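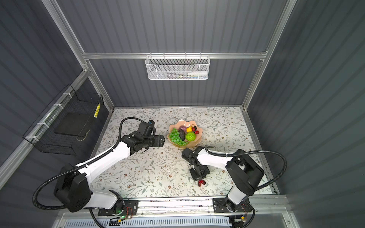

Testers wanted for the Indden two-arm bench kit

Clirkex is looking for 16 people to try out our bench kit before it goes on general sale, and we would very much like some of them to be people who have never touched a robot arm in their lives. If you have an hour or two to spare each week, a bit of patience and a willingness to tell us when something is annoying, please read on.

What the kit is

The Indden is a pair of small arms that sit side by side on a rail at the front of an enclosed cell. It is meant for colleges, small workshops and the sort of laboratory where one person does everything, and it is sold as a complete bench so that you don't have to build your own walls and frame before you can start. The arms are taught simple handling jobs by being guided through them again and again. At the moment most of our teaching is done with artificial fruit and a scalloped bowl, and the work surface has a flowery print on it, so a session feels a little like laying the table at your gran's. We have grown fond of it!

There are baskets hung on the rails at the back and side of the cell to keep bits and pieces off the work surface. Please use them. One of the things we want to find out is whether they are hung in sensible places for people of different heights and reach, and so far we have only had our own arms to go by.

What you would be doing

After a morning's introduction you would work through a printed booklet of tasks at your own pace. Some are very plain, such as moving one piece of fruit into a bowl. Others need both arms together and take a good deal more concentration, and a few we suspect are too hard as written. If you think so too, write it in the margin and move on to the next one. The whole booklet comes to 123 tasks, and we don't expect anybody to finish it.

You would also be asked to:

Set the bench up from cold using only the quick start guide, with one of us sitting nearby and trying hard to keep quiet.

Swap the items in the cell for a few things of your own from home, within the size limits in the booklet.

Keep a short diary, in whatever form suits you. A page of grumbles is perfectly welcome — so are drawings.

Join a group conversation over lunch at the end, where Adjoa Amissah and Mohsin Ghumman, who wrote the guide between them, will listen to what you made of it.

Who we are hoping to hear from

Anyone over 18 who can sit or stand at a bench and use both hands comfortably, or who uses equipment that lets them work in another way. We would be particularly glad to hear from left-handed people, people who wear varifocals, teachers and technicians from further education, and anyone who has spent years in packing, catering or sewing and knows what it is to handle small things all day long. Experience with coding is fine but will not help you much with the booklet.

We can't take people who work for another maker of robot arms, I'm afraid, nor anyone who took part in the January trial, as they already know where the awkward bits are.

Where, when and how much

Sessions are held in our ground floor workshop at Trutley, starting at the end of August 2024 and carrying on for eight weeks. The door is step-free and there is parking beside the building. Morning, afternoon and early evening places are available, and you can change yours with a day's notice if life gets in the way, as it does.

Each tester receives £453 for the full run, paid in two halves, and travel costs of up to £547 in total for those coming from further off. Tea, coffee and a proper lunch on the first and last days are on us. If you have to drop out part of the way through you will still be paid for the sessions you came to.

About your recordings

The bench records the movement of the arms and the view from its cameras while you work. We use these recordings to improve the kit and the guide. Your name is kept apart from them, and you may ask us to delete your sessions at any time up to the end of the trial. The consent form goes into all this at greater length, and Araba Akpalu is happy to go through it with you by telephone before you sign.

How to apply

Write to Delali Nyarko at the Clirkex office in Trutley, or leave a message with reception, giving your name, the times of day that suit you and a few lines on what you do with your hands, at work or otherwise. There is no form and no need for a CV. Please mention anything we could do to make the workshop easier for you to use. We reply to everyone, usually within the week, and will invite you over for a look at the bench before you decide.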